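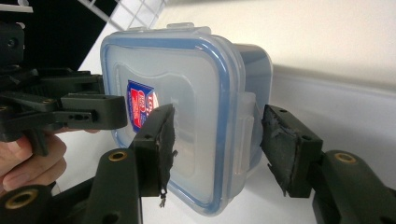 Clear plastic storage container with a blue seal around the lid.

Ollora will put its first sneaker on sale in December, and the outerwear label would like you to know that there won't be many of them. The shoe is called the Skov. It was made with the footwear firm Skovcombe, it costs $132, and the run is 500 pairs. The sale window is 24 hours, starting at 9 a.m., through the Ollora website and the label's own store in Irkness.

That is the part of the announcement that can be checked. The rest of it leans hard on the word "sealed," which turns up in almost every paragraph of the press notes without being pinned down.

What we know of the shoe itself is fairly simple. It's a low-cut sneaker with a coated knit upper, a bonded seam that runs all the way around just above the sole, and a fold-over flap that covers the laces and closes with a side tab. The flap is removable. The sole is a single molded piece borrowed from a walking shoe Skovcombe already sells, with a slightly deeper tread at the heel. There are two colors, a chalky off-white and a dark slate, and the lining is gray in both.

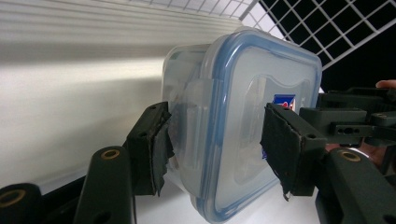
The lid of a food container, edged in blue.

Ollora says the seam makes the Skov "sealed against the season." We asked whether this means waterproof. The answer that came back said the shoe was "designed with wet conditions in mind." We asked again and were sent the same sentence with a size chart attached. Plenty of shoes are designed with wet conditions in mind, and plenty of people have stood at a bus stop in them with cold toes. If there has been a lab test, neither company is quoting from it. The care card in the press pack says to avoid standing water, which seems like an odd thing to print if the seal is the selling point.

A coated knit can be a good material. It's light, it bends well, and it dries faster than suede. It also tends to crease where the toes flex, and over a winter of daily wear the coating can crack along that crease. Skovcombe says its version has been improved. It doesn't say what it has been improved from, or how long it is expected to hold up. The shoes come with the standard Ollora guarantee, which covers stitching and hardware. A bonded seam has no stitching. We asked if the guarantee would be reworded before the launch and were told that the terms were "under review."

Then there's the flap. On the samples shown to press in Irkness it looked sharp, especially on the slate pair, where it hides the laces completely and gives the shoe a clean, closed front. It also has to come open every time you want to tighten anything. The side tab was stiff on the pair we handled and left a visible bump under slim pants. Maybe it softens up. We had the shoe in our hands for a few minutes and on our feet for less than that, so take this as a first look.

Fans of the label have been asking for footwear for years, and the mood online has been warm, with some exceptions. 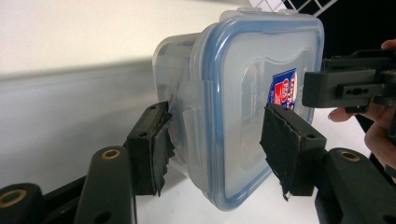 One commenter on the Ollora page wrote that a rain shoe sold for a single day in December "is a rain shoe for people who collect rain shoes," and asked why the walking shoe with the same sole wasn't being offered in the slate color instead. Ollora hasn't replied to the comment. It's a fair question. The Skovcombe walker stays in stock all year, comes in half sizes, and can be tried on in a regular shoe store. The Skov comes in whole sizes only, and the launch terms don't allow exchanges, just returns for store credit.

The short window is harder to defend than the price. For a bonded sneaker from a label at this level, $132 isn't out of line, and Ollora's rain jackets cost a good deal more. But a 24-hour sale doesn't leave time for anyone to wear a pair and report back, and buyers who hold off for reviews will be reading them after the page has closed.

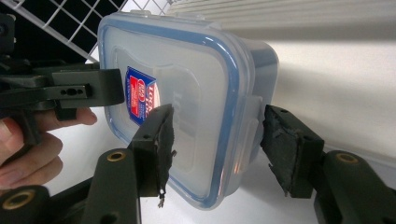 Ollora's last limited release was a packable poncho that was also described as a one-time run. It came back the following spring in new colors, with a better zipper and a lower price. The label says there are no plans to repeat the Skov. It said the same about the poncho.

The store in Irkness will hold back part of the run for walk-in customers, though the label wouldn't say how many pairs or which sizes. Online orders are limited to one pair per customer. Shipping is extra, and the removable flap will not be sold separately as a spare part.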